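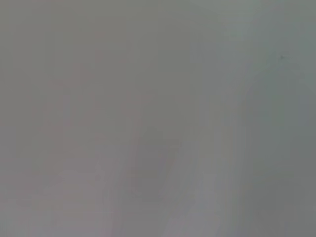
**Do you have a wall you've never been happy with? Come live with a gray for a while.**

I run Bano, a very small paint shop on Modise Street in Bivport, and I'm looking for 18 households to join a project I've been calling Povent. The short version: you get free paint in one of my new grays, you put it on a wall at home, and you write to me about it until June.

I've mixed colors for other people for years, and gray is the one that brings them back to the counter. They take home a card that looked like soft stone in the shop and it goes lilac on them by dinnertime. Or it's lovely by the window and turns a kind of pond green in the corner behind the door. I've had it happen in my own hallway (twice!), and I'd like to get this new set right before I print a single color card.

So I want real rooms. North-facing bedrooms, kitchens with one yellow bulb, stairwells, the odd bathroom. My own apartment is 557 square feet and I've run out of walls.

### What you'd do

- Pick a wall. One is plenty, and it can be small, but I need it painted edge to edge. Patches next to the old color fool your eye.
- Give it two coats. I'll bring the paint, a roller and a tray, and if you've never painted before I'll stay for the first coat and we can chat.
- Fill in a one-page diary 10 times between now and June. Morning, evening, lamps on, lamps off, whatever you notice. "Looks pink again, annoyed" is a perfectly good entry.
- Let me stop by once near the end to look at it with you.

You don't get to choose the exact shade, sorry! You can tell me warm or cool and I'll do my best, but I need every gray in the set to end up somewhere. If you truly can't stand it after a month, call me and I'll come paint it back to whatever was there before, or as near as I can match it.

### Who I'm hoping to hear from

Anyone with a wall, really. You don't need an eye for color and I'd be glad to have a few people who say they haven't got one. Renters are welcome as long as the landlord says yes in writing - a text message is fine. Kids, dogs and bicycles leaning on things are all fine too, and I'd like to know how the finish handles scuffs. You do need to live in Bivport or close enough that I can get to you with a trunk full of cans.

I'm a bit short on ground-floor places and rooms with carpet, so if that's you, please say so.

One thing I can't use is a wall that's been papered. Fresh plaster is out as well unless it has had time to dry all the way through.

### What you get

The paint is yours, including what's left in the can. I'm also paying each household for the diaries, out of a pot of 2000 dollars split evenly at the end. It won't change anyone's life, but I didn't want to ask for your time and hand over a thank-you card. And your name goes in the booklet with the color cards if you want it there. A few people will get to name a gray, too. I'm terrible at names and the working ones are all numbers.

### How to sign up

Come by the shop or drop a note through the door by 02/12/2022. Tell me which room, which way the window faces, what color the wall is now and what sort of bulbs you use. If you don't know which way the window faces, tell me when the sun comes in and I'll work it out.

I'll get back to everybody, including the people I can't fit in this time. The paint is mixed and sitting in the back, so we can start on your wall as soon as you've moved the couch.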